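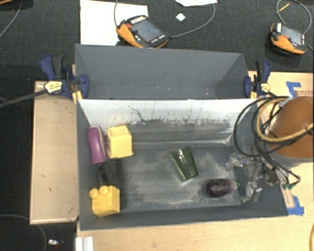

Course Handout 4
Teaching by Demonstration: Kinesthetic Guidance and Remote Control
Instructor: Milovan Yordanov
Laboratory supervisor: Birdie Blackwood

1. Scope

Students are expected to read this handout before the second laboratory session. It covers two ways of giving a robot examples of a task. Learning from those examples is the subject of Handout 5 and is mentioned only where it affects how a demonstration should be carried out.

2. Terms

A demonstration is one complete performance of a task, stored as a series of observations and actions. An observation normally includes camera images and the position of the arm. An action is the command sent at the same instant, including the command to open or close the gripper.

In kinesthetic guidance, the operator holds the arm and moves it directly while the controller offsets its weight. In remote control, also called teleoperation, the operator moves a separate input device and the arm follows.

3. Comparison

Guidance by hand requires little training, and contact forces are felt directly. The operator's hands and forearms, however, appear in the camera images, and they will be absent when the robot later works alone. Guided motion also tends to contain pauses when the operator changes grip.

Remote control keeps the operator out of view and records commands in the form the robot will later use. It takes longer to learn. Depth is hard to judge from a distance, and most failed grasps by new operators are caused by closing the gripper too early or too high.

4. Laboratory task

The task is to pick up a named object in the bin and set it down on the opposite side. Toy food, cups and blocks are suitable objects. A bin with sloped walls returns many dropped objects to the floor of the workspace, but an object resting against a wall can be approached from fewer directions. Both cases should be represented in the data.

Each pair will record 12 demonstrations by guidance and 14 by remote control. A single demonstration may last up to 70 seconds. The Skado recording program stores each one in a separate folder under the name of the pair.

5. Procedure

Confirm that the bin is firmly clamped before power is applied to the arm.
Place the objects by hand, then withdraw from the workspace and announce "clear."
Start recording before the first motion and stop it after the gripper has opened and moved away.
Mark the attempt as a success or a failure. Failed attempts are kept.
Rearrange the objects before the next attempt.

The emergency stop remains within reach of the second student at all times. Roles are exchanged after every six demonstrations.

6. Written work

Submit one page comparing the two sets of recordings. Address the length of the demonstrations, the smoothness of the approach, and the causes of failure. Reports are due 05/08/2020 and should be handed to Ms. Blackwood in the laboratory.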